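1/ Bon, j'ai décidé d'arrêter les haricots rouges en conserve. Je vous raconte ici, parce qu'on m'a posé plein de questions sous le dernier post sur le chili (et que j'adore parler de légumes secs, vous le savez).

2/ Le point de départ : une boîte de conserve, c'est 265 g égouttés chez moi, et les trois quarts de mes recettes sont écrites pour ça. Sauf que sec et cuit, ça ne pèse pas du tout pareil ! La première fois j'ai mis 265 g de haricots SECS à tremper. On en a mangé toute la semaine.

3/ Maintenant je prépare des portions à l'avance. 80 g secs pour une grosse salade à deux, 200 g pour le chili du mois d'août quand tout le monde débarque à la maison. Je pèse, je mets en sachet, j'écris le poids au feutre, terminé.

4/ Je les achète en vrac chez Vernilby, la petite épicerie près de la gare. Ils ont changé de fournisseur au printemps et franchement les grains sont plus réguliers qu'avant – moins de cassés au fond du sac, et ça cuit mieux ensemble.

5/ Pour le trempage : une nuit entière, beaucoup d'eau, un grand saladier. Le matin je jette l'eau, je rince, et hop dans une casserole d'eau neuve. Gros bouillons pendant dix minutes au début, ça c'est non négociable avec les haricots rouges, même si vous finissez ensuite à feu doux. Et pas de mijoteuse directement, jamais !

6/ Question qui revient tout le temps : le sel. Moi je sale à la fin. Ma voisine sale au début et les siens sont très bons aussi, donc faites comme vous voulez.

7/ Pour la pesée, une balance de cuisine toute bête suffit. Le bol d'abord, on remet à zéro, et ensuite on verse à la pelle, petit à petit. J'ai longtemps versé directement depuis le sac et je retrouvais des haricots derrière le grille-pain trois semaines après. La boîte en plastique transparent avec la pelle rouge-orange dedans, c'est dix fois plus confortable.
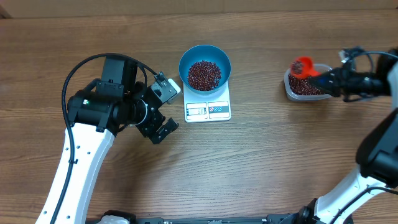
8/ Les sachets : je les range debout dans un bac Clodix, les plus anciens devant. J'en ai 27 en ce moment (oui, je me suis un peu emballée, il pleuvait). Les haricots trop vieux restent durs même après deux heures de cuisson, alors notez aussi le mois sur le sachet.

9/ Prochaine étape, les pois chiches. Si quelqu'un a une technique pour enlever les peaux sans y passer la soirée, je prends – mes réponses sont ouvertes !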